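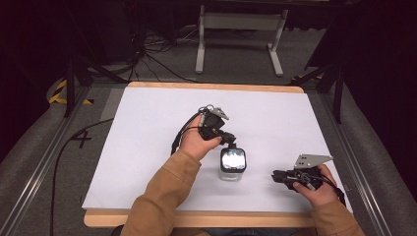 A short, squat clear jar with a black band at the top, standing on a white board during work with hand-held grippers.

Jar trial sets out a bench method for small containers

Weltosier, the household goods testing workshop, has published the working method for its trial of small clear jars, together with a short account of the first round of handling. The trial concerns squat storage jars of the type sold for spices, buttons, screws and similar small contents. It began in October and covers 80 jars in three body shapes: round, square and rounded square.

The note was prepared by Hằng Đồng, who drew up the bench layout, and Subbarao Murthy, who was responsible for the handling sheets. It runs to 13 pages, most of them tables, and replaces a shorter draft passed between the workshop and its two suppliers, Indance and Lưu.

The jars are handled on a white rectangular board laid flat on a light wooden table. The board gives a plain ground against which the outline of a clear container can be followed, and it can be lifted away and wiped between sessions. Earlier work was done directly on the table top. According to the note, the grain of the wood showed through the lower part of the jars and made it hard to judge whether a mark was in the jar wall or behind it.

A white ground brings its own difficulty. A clear wall standing on a white board has little contrast, and the lower half of a jar may be picked out mainly by its edges and its shadow. The method therefore asks for light from one side, so that a faint shadow falls on the board. The lamp position is fixed at the start of a session and left alone until the last jar has been put away.

Glare is dealt with in a separate section. Glossy surfaces on the front of a jar can throw back enough light to hide any lettering, and a panel in this state may be taken for a display. Handlers are told to record such a panel as "bright, not read" and to turn the jar before making a second entry. No entry is to be filled in from memory or copied from the supplier's list.

Each jar goes through the same order of work. It is set upright in the middle of the board, approached from above, held, raised, turned and put down again. The turn is 90 degrees in every case. A jar that tips is left where it lies until its position has been written down, then stood up by hand and given a fresh line on the sheet.

Holding is done with a pair of hand-held grippers, one to each hand. The left comes down over the jar from above. The right is kept low, towards the right side of the board, and is brought in from the side when the jar needs to be steadied or turned. Left-handed workers may exchange the two roles, provided they do so for a whole session and note it at the head of the sheet.

The rounded square shape has taken up most of the discussion. A round jar can be held on any diameter. A square jar has to be held on its flat faces. The rounded square sits between the two: its faces are flat enough to give a firm hold, but a grip placed a little off centre will slide towards the corner and turn the jar as it closes. The note recommends approaching this shape square to a face and stopping just above it to check the line before going down.

Height matters as well. A short jar leaves little wall between the board and the lid, and the jaws have to come close to the board to take hold below the band. Where there is a choice, the method prefers the wall to the lid. Lids on sample jars are not always fully closed, and a jar lifted by a loose lid will part from it. Lids are checked for seating before the first lift and again after the last.

Sleeves are to be close at the wrist. Any cable is to be led away to the side of the hand and kept clear of the jar, with enough slack for the wrist to turn. Two entries in the first round were struck out after a cable had brushed a jar during the approach. Both jars were run again later in the session, and the repeat entries are marked as such in the tables.

The sheets from the first round hold 507 entries. Subbarao Murthy has sorted them by shape and then by the part of the jar that was held. The figures for round jars are described as steady. Those for rounded square jars vary more from one worker to the next, and the note does not draw a conclusion from them. It proposes a second round with the same workers, in which the face to be held is named on the sheet before each lift.

"The sheet asked where the jar was held. It did not ask where the worker meant to hold it, and for the rounded square those are two different answers," Murthy writes in the remarks to the tables.

Hằng Đồng's remarks deal with the board. She reports that a smooth board lets a light, empty jar creep when it is touched from one side, and that the effect is small once the jar has something in it. The first round used empty jars only. For the second, half of each shape will be filled with dried peas to a line below the band. Water was considered and rejected for this stage, as a spill would stop the session and the level is awkward to read through a curved corner.

A matt board was also tried. It reduced the creep and softened reflections from below, but it marked easily and had to be cleaned more often. The workshop has kept the smooth board for the present and will test a thin matt sheet laid over it.

Both suppliers have been sent the tables for their own jars. Lưu has asked for the handling sheets to include the thickness of the wall at the corner, measured with callipers before the first lift, and this has been added to the new form. Indance has asked for lids to be listed apart from bodies, so that a loose lid is not entered as a fault in the jar. That change has been accepted in part: lids will have their own column, but a jar and lid that arrive together will keep a single number.

Numbering follows the Rulik list, the workshop's register of small containers. Labels are fixed to the underside of the jar, clear of the faces used for holding. Any jar received with a label or panel on its front keeps it in place through both rounds, and its position is recorded as front, side or rear with respect to the worker at the start of the run.

Storage between sessions is upright, on open shelving, with lids on. Jars may not be stacked. Any jar with a chip or crack is withdrawn and its remaining lines left blank.

The first issue of the method is dated November 2022. Copies of the note and blank handling sheets can be requested from the Weltosier office, and comments on the form should give the page and table number.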